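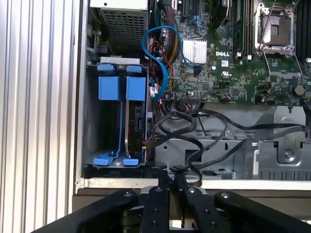
Stripping down the old Dell tower

I finally got onto the old Dell that has been sitting under the desk since we moved to Lonholm. It's a black tower, opened from the side, with a green board and a lot of blue plastic. I want the hard drive copied, the memory checked and the whole thing put back together for my nephew before school goes back in January.

The drives come first because that's where the family photos are. There were 1,541 files in the folder I cared about and 1,444 of them copied across without complaint. The other 97 were mostly duplicates, so I've stopped worrying about them. The blue handles on the drive bay are the good part of this design – you squeeze and slide, and you don't go hunting for a screwdriver. The SATA cables are less tidy. They wander all over the place, and I've learnt to write down which one goes to which socket before I pull anything.

After that I moved on to the processor. The lever swings out to the side, the metal frame lifts, and the chip comes straight up. Don't slide it. Old thermal paste can grip harder than you'd expect, so give the heatsink a gentle twist before lifting it. 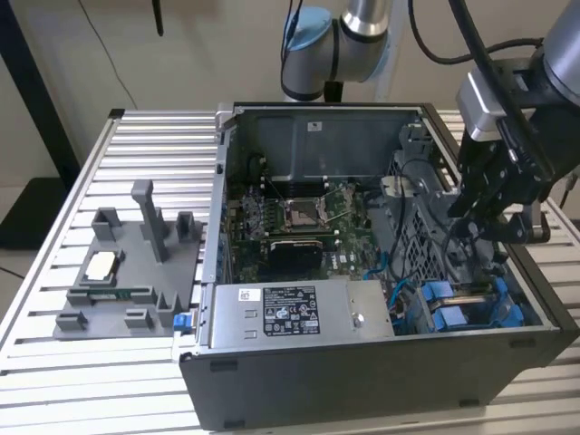 The case on its side, CPU socket empty, Dell logo on the heatsink below it.

Memory is easy. Push the latches at both ends and the stick pops up. I wiped the gold contacts with a soft cloth and some isopropyl, then left it alone. Chaminda Bepari, who I used to work with at Prorkon, swears by a pencil eraser for this. I've never liked the crumbs.

A replacement power supply from Erdem was going to cost me $228 with freight, and I'd set myself a limit of $200 for the whole job. I'm keeping the old one. It ran without any odd noises the last time the computer was on, and I don't open power supplies at home. You shouldn't either.

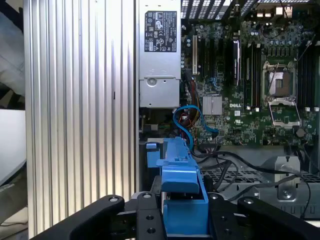
Page last updated: December 2019

A few people asked about the expansion slots. There's a white PCI slot on the side nearest the power supply, with darker slots next to it. I had an old Kirik sound card that I thought might go in there, but the drivers stopped years ago and it went to e-waste. 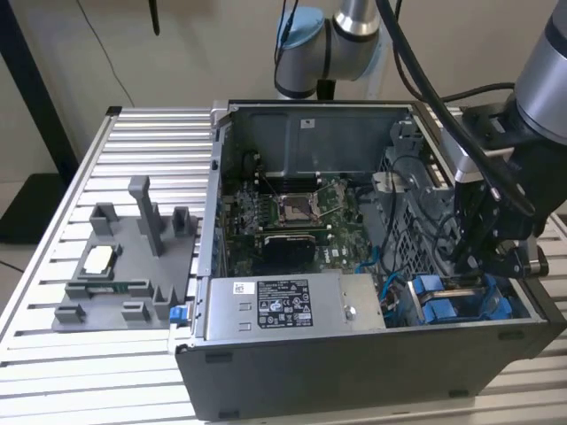
Before the processor goes back in I'll clean off the last of the old paste and check the socket with a torch. Then memory, drive, cables, side panel, in that order. I still need to find the second half of the case screws, which are in a jar somewhere in the garage.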